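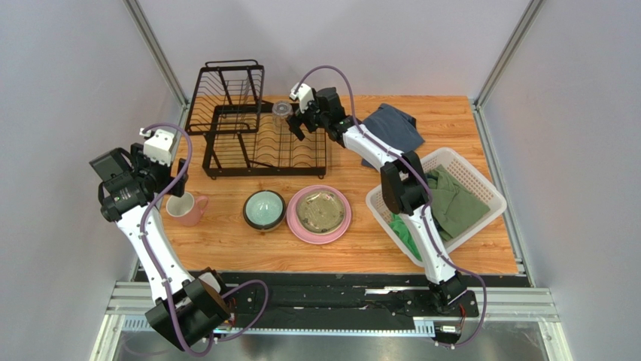
Mug, bowl, plate and glassware beside a two-tier wire rack, with the laundry kept in its own basket.

Loading a two-tier dish rack

Load the lower tier first. Plates go between the upright dividers, largest at one end, one slot left free between deep-rimmed pieces. Two plates touching at the rim will hold a film of water overnight.

Bowls need more room than the dividers give them. Tilt each one so the foot ring drains – a recessed foot holds a surprising amount. If a bowl will not stay tilted, dry it by hand.

Mugs go upside down on the slanted upper tier, handles all facing the same way. Turn them once after ten minutes.

Jars with lids: wash, remove the lid, and drain the two parts separately. Refit the lid only when the inside of the thread is dry. A jar closed damp will smell within a day.

Small glass dishes are best left until last. Set them on a plate next to the rack while the heavier crockery is loaded, then place them where nothing can slide onto them.

Wire racks rust first at the welds. Wipe the joints on Monday with a cloth and a little washing-up liquid, rinse, and dry. Chipped coating can be touched up with enamel; allow 24 hours before use.

Laundry on the same table

Keep the basket at one end and fold away from the rack. Tuck sleeves and hems inside the rim, as a trailing edge will catch a handle. Tea towels go in a separate pile – see Fitriani Subramaniam's note on boil washing.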